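# plondelora-grants

Every grant, soft loan and "technical cooperation envelope" announced for Plondelora's power and water sectors, copied out of press releases and put into a table so that somebody can finally add them up.
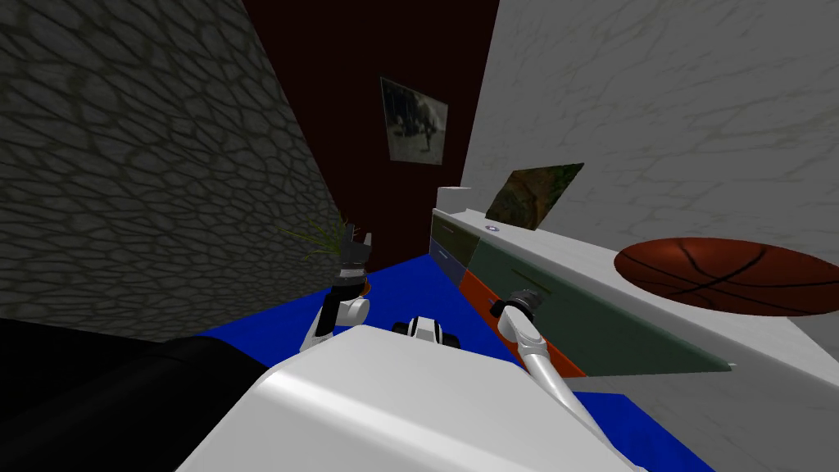 Adding them up is harder than it sounds. A ministry announces a letter of intent, then the signing, then the entry into force of what was signed, then a workshop celebrating the entry into force. Each release mentions the full amount. If you sum the headlines, Plondelora has been given enough money to electrify the moon.

## What's in the box

- `releases.csv`: 1747 rows, one per press release
- `commitments.csv`: 1614 rows, one per release that names at least a sum, a lender or a signed document
- `links.csv`: which commitments we think are the same money in a new suit
- `notes/`: arguments, mostly with myself

The rows that drop out between the first file and the second are releases in which ministers "reviewed aspects of cooperation" and left it at that. They stay in `releases.csv` for anyone studying the genre.

## Columns in commitments.csv

| column | type | notes |
|---|---|---|
| `release_id` | string | matches `releases.csv` |
| `instrument` | string | `grant`, `loan`, `guarantee`, `mou`, `loi`, `unclear` |
| `sector` | string | `power`, `water`, `both` |
| `amount` | number | blank if the release gives none |
| `currency` | string | as printed, see below |
| `counterparty` | string | spelling normalized |
| `stage` | string | `intent`, `signed`, `ratified`, `disbursed` |
| `river_basin` | string | Zoubi, Flulton, or blank |
| `coder` | string | initials |

`stage` is the column people ask for and the one I trust least. "Activated" can mean ratified, paid out, or mentioned warmly at a dinner. When the wording gave us nothing to hold on to, we picked the earlier stage.

`disbursed` is rare. Draw your own conclusions, but please draw them after reading the section on coverage.

## How it was made

Releases came from the public archive of the planning ministry and from the press pages of the two river authorities, Zoubi and Flulton. The text was scraped, then coded by hand by 2 people working separately. Where we disagreed, we talked until one of us got tired. `notes/disagreements.md` has the list, including a long entry on whether a "roadmap toward a framework" counts as an MoU. We settled on `unclear`.

Counterparty names were cleaned with Nevine, a small script that lives in `tools/nevine.py`. It is a lookup table with ambitions. If it meets a spelling it doesn't know, it stops and complains, and you add the spelling to `tools/names.txt`.

```
python tools/nevine.py releases.csv --out cleaned.csv
```

Run it from the top folder. It does not like being run from anywhere else and I have stopped trying to reason with it.

## Known problems

**Currency.** Amounts are as printed. Some releases quote euros in the headline and dollars in the body, with an exchange rate from some happier year. We kept the headline figure. Nothing has been converted or adjusted for inflation.

**Coverage.** The ministry redesigned its site in September and a stretch of older releases lost their body text. The headlines survive. Those rows have `body_missing = 1` in `releases.csv`, and their `stage` values are guesses made from a title.

**Announcement is not payment.** There is no budget data here at all. If you want to know what was spent, you need the audited accounts, and I wish you luck with the request form.

**Flulton.** The Flulton authority publishes its releases as scanned PDFs, stamped, sometimes across the number. Amounts that couldn't be read were left blank.

**Duplicates.** `links.csv` is a matter of judgment. Use it, or don't, but say which in your methods section. I have already seen one chart made from the raw total.

## Changes

**7 Aug 2024**
- Fixed 2 rows where a water loan was coded as a grant. The lender would have been surprised.
- `sector` now allows `both`, for pumping stations with solar panels on them.
- Removed the `beneficiaries` column. The figure was always "all citizens."

## Using it

Data under CC BY 4.0, code under MIT. Cite as:

> Kaufmann, Balthasar. *plondelora-grants: announced commitments in power and water.* Data set.

Corrections go in the issue tracker, with a link to the release. "I was at the signing and it was definitely a grant" is welcome as color but doesn't get merged without a document.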